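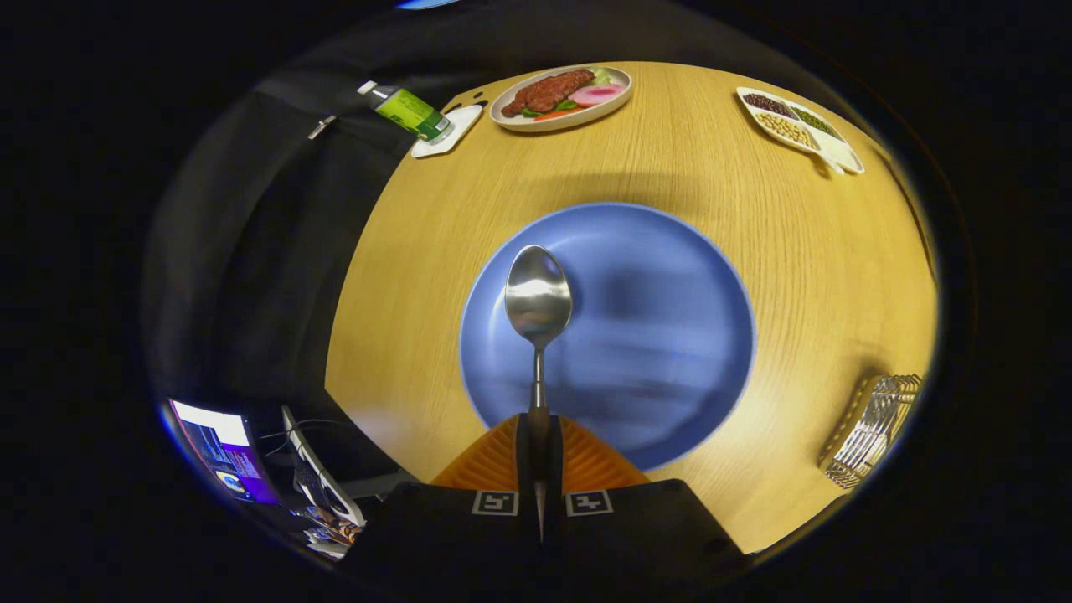

**FOR IMMEDIATE RELEASE**, Duvden, 26 March 2025. I'm opening a tableware lending shop, and I am so happy to finally get to type that sentence! It's called Harkar, it's on Krajewska Street in the old shoe repair place, and anyone in town will be able to walk in and borrow plates, bowls, trays, spoons and platters for a dinner the same way you'd borrow a book. A big round blue plate in the middle of an oak table, a spoon for serving, a divided tray with a different kind of bean in each compartment, an oval plate for the meat and lettuce and carrots: give me those and I can feed a crowd of people and have them think I planned it for a week. Those are the sorts of pieces I want on the shelves, and if you live anywhere near Duvden I'd love for you to come take some home.

**What you can borrow**

At the moment there are 822 pieces cleaned, checked and on the inventory. Of those, 793 are ready to go out the door. The rest are still waiting on me, mostly for a second go at stubborn price stickers (vinegar works, patience works better) and in a few cases for me to decide whether a tiny chip on the underside matters. I'm strict about chips on rims, because people's lips and fingers go there, and pretty relaxed about chips on the bottom.

The dinner plates come in plain colors and I kept it that way on purpose. I used to buy patterned plates every time I saw one I liked, and they fought with each other and with the food. Solid blue has been my favorite to cook for by a mile. Rice looks good on it. Eggs look wonderful on it. Brown stew looks like brown stew, but it does on everything, and a spoonful of yogurt and some parsley on top will get you most of the way there.

Then there are the white ones. Oval plates are badly underrated, if you ask me. A sausage or a strip of steak is a long thing, and on a round plate you end up with it marooned in the middle with empty space on both sides. Put it diagonally on an oval with lettuce tucked in behind and a few slices of carrot underneath and you're done. I have ovals in small, medium and "bring a friend to carry the other end."

And the divided trays! I could write a whole release about the divided trays. I started collecting them for my own potlucks after one too many evenings of bean juice running into the potato salad. Dark beans in one section, pale ones in another, little green ones in a third, and everybody can see what there is and take what they like. They're great for kids who don't want their foods touching and just as great for the grown adults who feel the same way and won't say so. You can borrow up to two at once. I had to put a limit on them after a trial run last year when one very enthusiastic birthday party cleaned me out.

You'll also find:

- serving spoons, small spoons, soup spoons and a large drawer of forks
- coasters, mostly square
- pitchers and a few lidded jugs
- cake stands
- table runners, washed and folded but not ironed (I don't iron, you may)
- salt and pepper sets, with the occasional widow

**How it works**

You join, you pick what you want, I pack it in a crate with dividers and you carry it off. Loans run for three days. That's long enough to set up the night before, have the dinner, recover, and bring everything back. If you need longer for a wedding or a family reunion, just talk to me before you take the crate and we'll work something out.

Membership is pay-what-you-can for the first season. I thought hard about charging by the piece and I didn't like what it did to people. In the trial run I watched folks put back the spoon they needed so they could keep the bowl, and then I suppose they went home and served salad with a soup ladle. I'd rather you took the spoon.

Please rinse before you return. You don't have to wash anything properly, I've got a dishwasher in the back that is bigger than my first kitchen, but dried-on egg yolk is a nightmare and I will think of you while I scrub. Scrape it, rinse it, put it back in its slot in the crate.

Breakages happen. Bring me the pieces if you can and tell me what it was. There's no fine. If you've got a plate at home you never use, I'm very happy to take it as a swap.

**Why I'm doing this**

For years I had eight of everything and a table that could seat a lot more than that. Every time I wanted to have people over I'd go door to door in my building with a laundry list, two forks here, a bowl there, and then spend the next morning trying to remember which bowl belonged to whom. My neighbors were lovely about it. One of them finally handed me a whole box of plates and told me to keep it, and somebody else heard about the box and borrowed it, and then somebody heard about that. By the end of the summer I had a closet I couldn't close and a notebook full of return dates.

So I went looking for a room. The place on Krajewska Street had been empty for a while and already had deep shelves running the length of one wall, left over from all those shoes. They're exactly the right depth for a dinner plate with a hand's width to spare in front. I signed the lease that same week.

I also just think people eat together less than they'd like to, and a lot of it comes down to stuff. They don't have enough chairs, or enough plates, or the plates don't match and they feel shy about it. I can't do much about the chairs (there is a folding-chair plan, it's early, please don't ask me yet). I can do the plates.

**The Lembridge Table**

The part I'm most excited about is at the back of the shop. I've put in a long table, named the Lembridge Table after the road I grew up on, and it's there so you can try things out before you borrow them. Lay out a whole place setting. Put the tray where you think it goes and see if anyone could reach it. Move it. I learned more about setting a table from ten minutes of shuffling dishes around than from any magazine.

A few things I've picked up from doing that, and I'll happily go on about them if you visit:

Leave the middle for the dish you want people to be most excited about. Sides can live toward the far edge as long as somebody sitting there is willing to pass.

Give every shared dish its own spoon and put the spoon down next to it before guests sit. If you wait until they're seated, someone will use their fork, and after that everybody will.

Drinks need a home. A coaster at each place will do it, and if you're putting out bottled water, leave more elbow room than you think. Bottles go over. Keep the caps on until people are ready to pour and you won't lose your tablecloth.

Set out an empty plate or two that belong to no one in particular. Somebody always wants to halve something, or needs a place for olive pits.

**Opening day**

Doors open in August, on the first morning of the Duvden street market, and I'll be there from the minute the stalls set up. There'll be food! I'm doing three kinds of beans, sausages, a heap of sliced carrots and as much lettuce as my car will hold, all served on pieces from the shelves, so you can eat off a plate and then borrow it (I'll wash it in between). You don't need to be a member to come and eat, and you don't need to join to look around.

If you'd like to be an early borrower, I'm taking sign-ups from now on a clipboard in the shop window. Write your name and how to reach you and I'll get you in for a quiet look before the market crowds. The door is usually open when I'm unpacking, so if you see me in there surrounded by newspaper, knock and come in.

**Things I could still use**

I'm well supplied with mugs. Please, truly, no more mugs. What I'd be thrilled to have:

- round dinner plates in any solid color, even just one
- divided serving trays, any size
- big serving spoons with long handles
- soup bowls that stack
- milk crates or sturdy boxes with handles
- clean dish towels for packing between plates

Drop-offs are welcome whenever the lights are on. If your box is heavy, leave it in the car and come get me, and I'll bring the cart around.

**About Harkar**

Harkar is a tableware lending shop on Krajewska Street, Duvden, run by one person with a large dishwasher. It lends plates, trays, cutlery and serving pieces to households, clubs, schools and anyone else who has more guests than dishes.

**For press and everybody else**

I'm glad to talk to newspapers, newsletters, radio, school papers and people who are simply curious. Come by the shop or leave a note through the door and I'll get back to you. Writers are welcome to sit at the Lembridge Table and lay out a dinner of their own, and if you come around lunchtime I'll probably feed you.

\###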